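Meet Dito, the Robot With Two Arms

Think about the last time you put away groceries. You picked up a can, then a cabbage, then a box of something. You didn't have to think hard about any of it. For a robot, each of those is a different problem.

Dito is a robot kit made by a company called Foltow. Schools, museums and libraries can buy it or borrow it for a month. It has 2 arms, and each arm ends in a gripper. A gripper is the robot's hand, but it has just two fingers and no thumb. The fingers slide together to hold something and slide apart to let go.

Each arm also has a small camera on its wrist. When the arm moves, the camera moves too, so the robot gets a close look at whatever it is reaching for. Your own eyes stay in your head - imagine having one on each wrist!

The arms are fixed to a long rail at the edge of the table. They can't roll away, and they can't reach things in the next room.
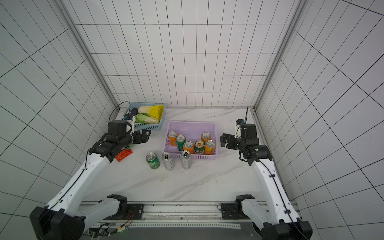 Sorting groceries is one of the jobs that comes with the kit. Drink cans are fairly easy for a gripper. They are all close to the same shape, and they stand up by themselves. The trouble is that a full can is heavy and an empty one is easy to crush, and both look the same from the outside.

A cabbage is harder. It is round, it is wide, and no two are alike. Flat things are hard in another way. If a small box is lying down, the fingers have to come very close to the table to get hold of its sides.

How does Dito learn? A person shows it what to do, again and again. Slavica Georgiou, who works on the kit at Foltow, says the grocery job took 2000 tries. "Some days we did nothing but cans," she says.

Is it fast? No. You would beat it easily. It also stops when it isn't sure, and then a grown-up has to start it again.

The kit is meant for ages 9 and up, with an adult in the room. Up to 6 children can share one. Keep your hands off the table while the arms are moving.

Words to know
Gripper - the part of a robot arm that holds things
Rail - a long bar that machine parts are fastened to
Wrist - the joint just before the gripper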